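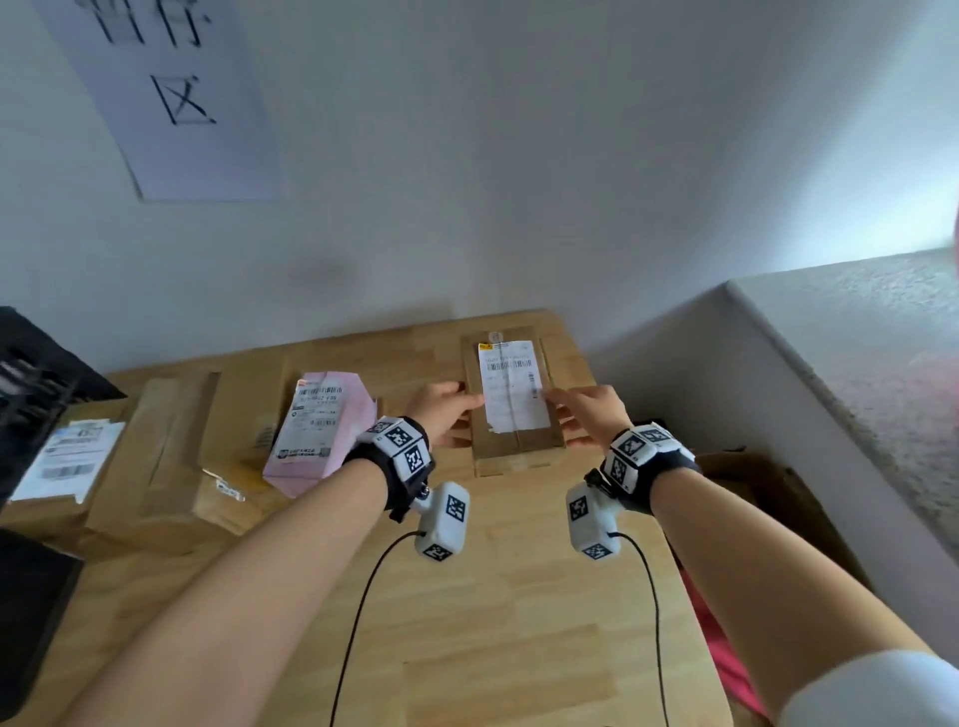

*Photo: Aranka Nyitrai*

December 16, 2024. Parcel day!! I let everything pile up on the pale wood table and now I'm finally sorting it. Follow along if you also have a shelf of shame 📦

---

First up, the flat brown ones. I love a flat package. They stack, they slide under things, they never fall on my foot. The long box can wait, I have no idea what's in it and I'm enjoying the mystery

---

My system, for Katherine who asked: labels facing me, big boxes on the left, anything for the neighbors goes straight out to the hall shelf. I wrote 3606 (my door code for the building locker) on my hand so I'd stop texting Alcides for it – no, that's not the real one, calm down

---

Also the pink mailer is making me happy. More pink mail please!

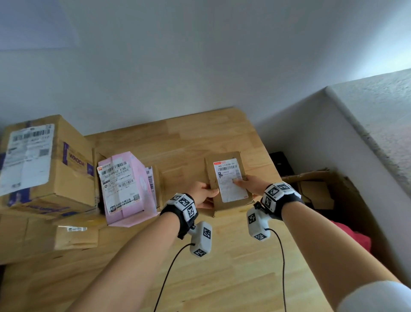

---

Okay so the worst part is the labels. I black out my address before anything goes in recycling and I'm on my third marker since August. Yolanda swears by a little roller stamp, Tùng just soaks his off in the sink. Opinions??

---

Still missing: the lamp cord from Dokance. Ordered 11 days ago. If it's in the long box I will be so annoyed, that box is nearly as tall as my niece

---

Breaking for soup, then scissors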